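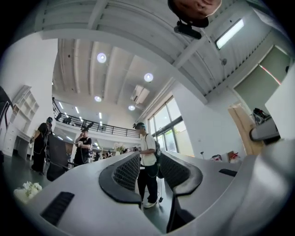

October 18, 2026
Notebook, pose pipeline and gripper-width estimation

Sunday, so the build server is mine and there is no queue. Goal for the day: find out why the trajectories coming out of the Cabral tracker look fine in the viewer and then make the planner at Ferkby throw its hands up. Goal not met in full. Two bugs found, one of them mine.

Background for whoever reads this after me

Hand-held grippers, one per hand, marker cube on each. The headset gives the head pose, the wrist-side camera gives a view past the fingers, and the tracker is supposed to stitch it all into one world frame. The policy only ever sees the relative motion between the two grippers plus finger opening. If the relative transform is bad, the policy learns to miss, and it learns this very well.

The replay check is the one we agreed on in March: take a recorded episode, push it through the retargeter, ask the planner whether the arm could follow it inside joint and velocity limits. Pass or fail, no partial credit. I ran it on 97 episodes from the Pudbridge batch. 18 failed. The summary script reported all of them as passed, of which more below.

Bug one: the summary script (mine)

The script counted an episode as passed if the planner returned a trajectory. The planner always returns a trajectory. On failure it returns one with a single waypoint, the start state, and sets a status flag that I did not read. So every hopeless episode was scored as an arm that solved the task by staying very still. I have been quoting the good number at people for a while. Fixed, with a test this time. Old reports in the shared folder now have "DO NOT USE" in the file name, which is our version control for shame.

Bug two: the time offset

Of the failures, 14 have the same signature. Head pose and gripper pose are both smooth on their own, but the relative transform has a little shudder in it every time the operator turns their head. Classic clock skew. I spent the morning proving it was not clock skew, by comparing the hardware stamps, which line up beautifully.

It's clock skew. The stamps are fine when they leave the devices. The Prurkard recorder then re-stamps the headset stream on arrival, if and only if the buffer has ever overflowed in that session. One overflow and you get arrival times until the process restarts. This is documented in a comment in the source, above the function, in lower case.

Patched our fork to keep the device stamp always and log the overflow separately. Reprocessing can recover the old episodes, because the raw packets carry the original stamp. I checked this on one file before getting excited, then on a second one before telling anyone.

What I tried that did not help

– Raising the smoothing on the head pose. Makes the plots prettier and the lag worse. Reverted.
– Dropping the velocity limit check to see if anything else was failing underneath. Nothing was, but I left the check off for an hour and wondered why life was so good.
– Estimating the offset by cross-correlation of angular speed. Works when the operator looks around a lot. Useless when they stare at the task, and that is most of what we ask them to do.

The sink episodes

The remaining failures are all from the sink counter. Different problem. Both grippers work low and close together over the basin, and the cubes turn so that the head camera gets one or two faces at a shallow angle. With a single face in view the pose solver has two answers that explain the corners nearly as well, and it flips between them when it feels like it. In the viewer you see the gripper nod. The planner sees a wrist rotation that would need a new wrist.

The right hand is worse than the left. My guess is that the right cube spends more time out by the front corner of the sink, where the lens distortion model is at its least convincing. I would like to check that against the reprojection error per image region before anyone recalibrates anything.

Clutter matters less than I expected. I masked the cup and the cardboard out of a few episodes in case the detector was finding corners in them, and got the same flips at the same timestamps. So the detector is off the hook. It is the solver, picking the wrong branch.
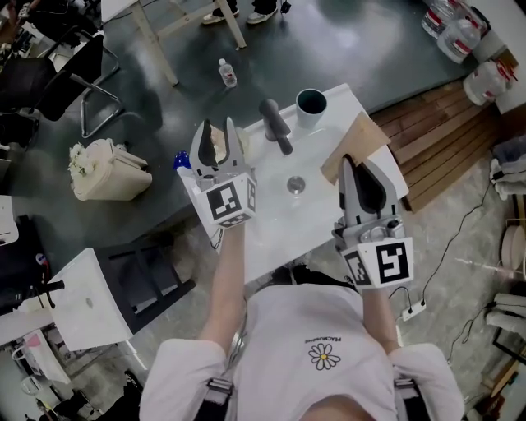 Fix for the flips, such as it is

Current solver takes the lower reprojection error in each frame and has no memory whatsoever. Changed it to keep both candidates and carry them forward, scoring each against the gyro over a window of 10 frames. The wrong branch generally rotates in a direction the gyro has no record of, so it dies off fast. When it doesn't die off, we mark the stretch as ambiguous and leave a gap. The old code would fill the gap with confidence.

First results on the sink episodes: nodding gone in most, one still bad. That one has a long hold with the gripper nearly still, so the gyro has no opinion. Might borrow a prior from the other hand. Might also just throw the episode out.

Finger opening

Quick look while the reprocess was running. Width comes from the finger tips in the wrist view, and there's a small bias when the fingers are nearly closed. The pads are dark, the gap between them is often dark too, and the edge finder settles somewhere inside the pad. Tried a per-gripper lookup table from a closed-to-open sweep. Better. The sweep has to be in the recording, though, so the recorder should refuse to start an episode without one. The operators are going to love me.

To do

1. Finish the reprocess on the full Pudbridge batch and rerun the replay check with the honest script.
2. Send the recorder patch upstream. Be polite about the lower-case comment.
3. Reprojection error map by image region, left and right cube separately.
4. Add the ambiguous flag to the dataset schema. The Ferkby loader treats unknown fields as fatal, so ask first.
5. Closed-to-open sweep at session start, enforced in software.
6. Correct the slide with the old pass rate on it. Both copies.

Reprocess is still going as I write this. The progress bar has been at the same place since lunch, but the log is moving, so I'm leaving it alone.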